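Two-arm teleop in sim: how close should the gripper get before closing, and does the idle arm matter?

Asked in Robots & Automation > Teaching and Demonstration
4 answers wanted, 2 received

I am recording demonstrations by remote control for a pick task. The setup is simulated, two arms on a shared stand, run through the Toivonen control software with a pair of hand controllers. A person drives the arms, the joint positions and camera views get logged, and later the logs are used to train a policy.

The policy I trained on my first batch reaches the right place and then hesitates. It hovers over the small white piece, opens and closes a little, and drifts off. Sometimes it goes for the die instead. I have 560 demonstrations recorded so far, all by the same operator, and the plan was to stop at 700.

Things I have tried:
- Lowering the speed limit on the controllers. This made the motion smoother but the episodes got much longer.
- Trimming the start of each episode so it begins when the arm first moves.
- Changing the starting spots of the objects between episodes.

Views from the task are below. Only one arm does the work, the other is left where it is. 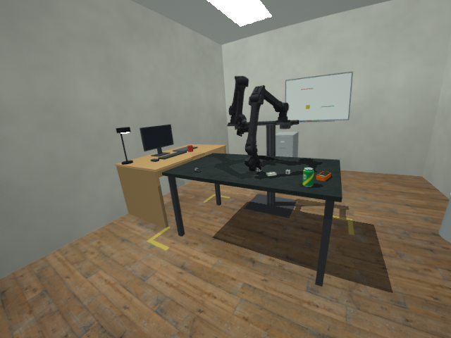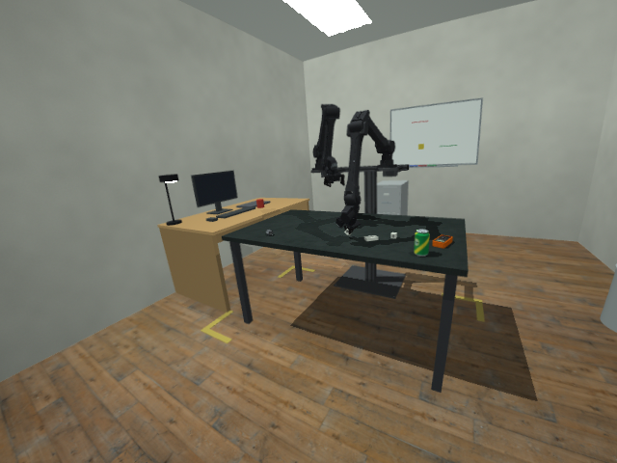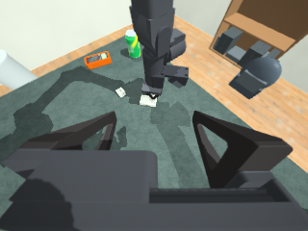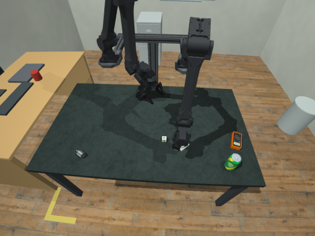 A gripper is down at a small white piece in all four.

Answer 1 (marked as helpful)

I did the same kind of recording for a sorting task at Breston and had the hovering problem for most of August. In my case it came from the operator, and the training settings made very little difference.

When you drive an arm by remote control you can't feel the contact. So you come down, stop just over the part, look at the other view, move a hair, look again, and then close. Each pause goes into the log as a string of frames where the arm does nothing. The policy learns that doing nothing over the part is correct, and it has no way of telling when the wait is supposed to end.

Play back a few episodes and look at how long the gripper sits still before it closes. If it is more than a moment, fix that first. What worked for me:

1. Practice the pick without recording until you can do it in one move. I took a full afternoon for this.

2. Cut the still frames just before the grasp. Leave a few in. If you cut them all, the arm closes while it is still traveling.

3. Close the fingers all the way every time. A half squeeze to test the grip is a natural thing to do with a trigger and it looks terrible in the data.

4. Throw out episodes where you missed and tried again, at least for the first training run. Put some back later so the policy sees a recovery.

On speed, I would put the limit back up. Slow controllers make people stop and start more.

On the die, your piece and the die are both small and white, and from the higher views they don't take up many pixels. If the view looking down past the open fingers is being logged, check that it is really being used in training. I once trained for a week with one camera stream left out of the config file. Also move the die and the piece through the same parts of the table. If the piece is always in one region the policy will learn the region.

I don't think you need all 700. I would take 12 clean ones, train on just those with the objects in fixed spots, and see if the hovering goes away. It won't generalize but it tells you whether the pause is the cause. Then go back and clean the rest.

Answer 2

Agree with the above about pauses. For the idle arm, yes it matters a bit. If you hold the second controller in your hand while you work, your hand moves and the arm moves with it, and now the log has small random motions that mean nothing. Put the controller down, or lock that arm in software. Toivonen had a lock setting under the session menu, not sure if it is still there.

Also use a second operator. We had 4 people on ours and the results were less fussy. They don't have to be good at it.

Comment from the asker

Played back a batch. The pause before closing is there in nearly every episode, and it is longer than I would have guessed. The idle arm also creeps in the later ones, so I was holding the controller. I have locked it now and will do the small test before I record any more.

Comment

If you are trimming, keep the raw logs. I wrote over mine and had to record the whole Wavthorpe set again.

Related questions

Can demonstrations made by hand-guiding a real arm be mixed with remote control ones?
How to line up camera time with joint time in recorded episodes
Operator gets tired after an hour, episodes get worse, what to do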